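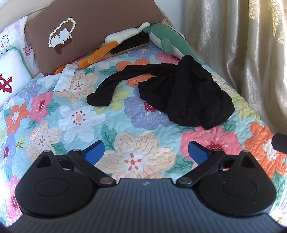 Month two of folding with grippers

I signed up in September to record folding and tidying for Mokgethi, a project that collects examples for a learning system. The target is 800 clips per home. Mine are all bedroom work: clothes, soft toys, a brush, whatever is lying on the bedspread.

One clip is one task, start to finish. I keep them under 60 seconds. Longer ones get sent back, and so do clips where I fumble and then start over without stopping the recording.

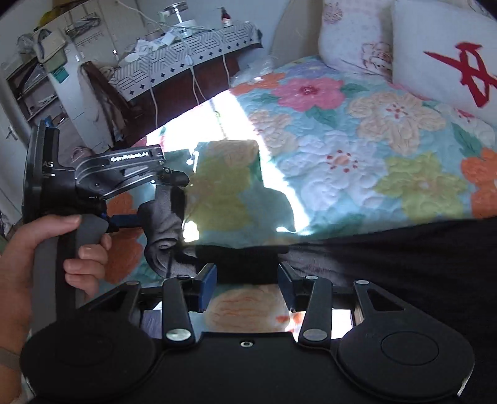 Dark clothes take me the longest. On a pale shirt I can find the hem right away, but with black fabric I end up pinching two layers and dragging the whole thing toward me. The guide says a slow correction is fine to keep as long as the task gets done, so I have stopped throwing those out.

I do 30 clips in a sitting and then change things over. A different pile, a toy moved to the other side, the garment dropped from a different height. The reviewers want variety more than neatness — my first batch was too tidy and they asked me to mess up the bed between takes.

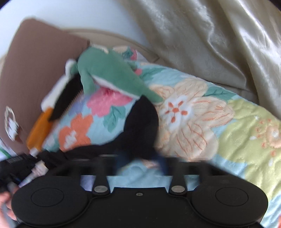 The other thing I had to learn was speed. My wrist moves faster than I think it does, and quick turns smear the video. Four clips from the last batch came back for that. Now I count to two before closing on anything.

Next up is socks. I still have to read the labeling sheet for pairs.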